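From: Lertchai Sangkhawat
To: jirby-users
Subject: Re: [jirby-users] Printing the club newsletter on both sides

Rodica Avram wrote:
> The Mavell copy shop wants 40 copies by Tuesday. Page 12 keeps
> coming out upside down on the back of 11. Does anyone know which
> setting does this? I'm on the old version of Jirby.

Rodica,

Go to Page Setup and change the binding from top to left. The old version goes back to top every time you open a file, so check it again before you export.

The second problem is picture size. Anything placed at full width gets pushed to the next page if the bottom margin is under 20. Raise the margin and it stays put.

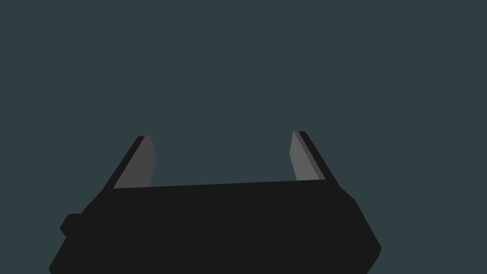
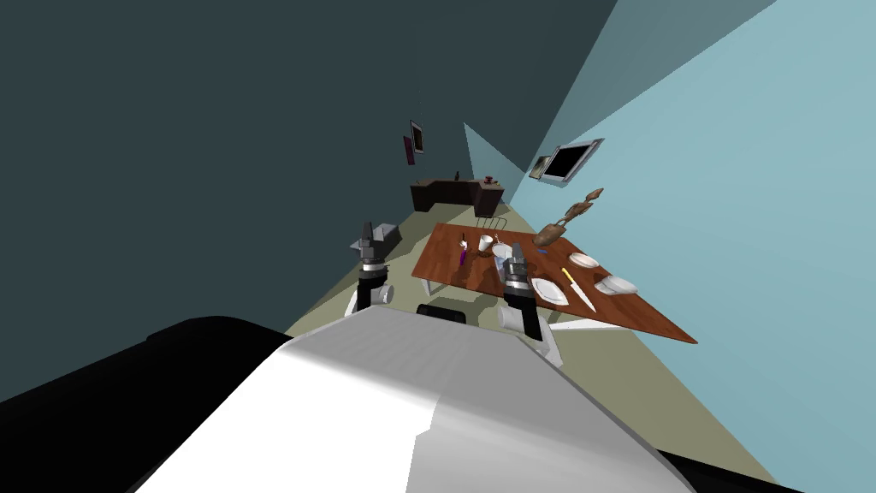
Both are computer renderings, placed at full width.

Your file was 69 pages when I opened it, and a lot of those were blanks left over from the page breaks. Delete the blanks first, then set the binding. If you do it the other way the numbering goes off again.

Ask Mavell if they want the cover as a separate file. They did in November.

Lertchai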